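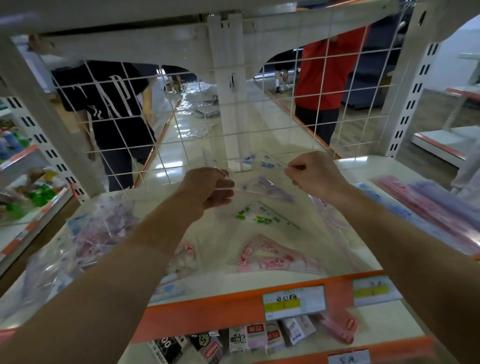
Zwei Hände, ein Dreieckslineal-Set in der Tüte: Handarbeit am Regal mit den Linealen.

Wer zum Tag der offenen Tür bei Siltmont fährt, erwartet Roboter. Wer ankommt, steht erst einmal im Schreibwarengang. Die Firma hat in einer Halle am Stadtrand einen Laden nachgebaut, mit weißen Metallregalen, orangefarbenen Preisschienen und einer Ware, die man seit der siebten Klasse nicht mehr in der Hand hatte. Maschinen sollen hier lernen, Regale einzuräumen. Vorerst räumen Menschen, und die Maschinen bekommen die Aufnahmen davon.

Das Projekt heißt Clisent, was nach Hustensaft klingt, aber die Zukunft des Einzelhandels meint. 1.862 Griffe sind bis zum Besuchstag im Dezember aufgezeichnet worden, 1.786 davon gelten als brauchbar. Über die übrigen redet man bei Siltmont ungern. Es habe mit Folie zu tun, heißt es.

Folie ist überhaupt das große Thema des Nachmittags. Ein durchsichtiges Dreieck in einer durchsichtigen Tüte ist für eine Kamera ungefähr das, was für uns eine frisch geputzte Glastür ist. Die Tüte glänzt, knickt und rutscht über die nächste Tüte, in der ein rosa Dreieck mit Comicfiguren steckt. Der Mensch fasst mit links unten an, mit rechts oben und denkt dabei ans Abendessen. Der Greifer vom Zulieferer Akpan braucht für dieselbe Packung acht Versuche und denkt, soweit man weiß, an gar nichts.

Beim Vorführlauf gelingt es ihm immerhin mit dem siebten. Es gibt Applaus, etwas länger als nötig. Danach legt der Arm das Dreieck verkehrt herum ab und fährt in die Ruhestellung, mit einer Würde, die man von Oberkellnern kennt.

Im Werk Drendham soll im kommenden Jahr ein zweiter Übungsladen entstehen, diesmal mit Haushaltswaren. Siebe, Trichter, Backformen. Auf die Frage, ob auch Frischhaltefolie ins Sortiment kommt, wird es am Stehtisch kurz still. Dann reicht jemand die Schnittchen herum, von Hand.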